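Why a Mug Makes a Good Tube Stand

A squeezable tube is a container with soft walls. Pressing the walls pushes the contents toward the opening. Releasing them lets the walls relax – sometimes pulling a little air back in.

A tube lying flat can roll or slide. A tube in a mug has a wall on every side, so it can lean but cannot roll away.
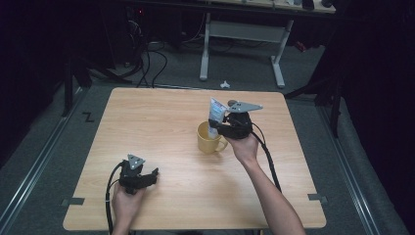

Cap end down: a white tube with blue printing and a yellow ceramic mug.

Gravity pulls on whatever is inside the tube. With the cap at the bottom, a thick paste or lotion moves slowly toward the opening. A thin liquid moves faster. The property that makes the difference is called viscosity. 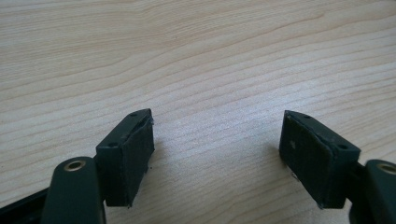
The surface under the mug matters too. A level tabletop pushes up evenly on the base. A mug is also heavier than most tubes, and this keeps the center of gravity low. A tall, light cup tips more easily.

Try it at home. Close the cap tightly. Lower the tube into a dry mug, wait 15 minutes, then squeeze gently near the cap. Compare it with a tube that was stored lying down.

Text: Tamsin Oyelaran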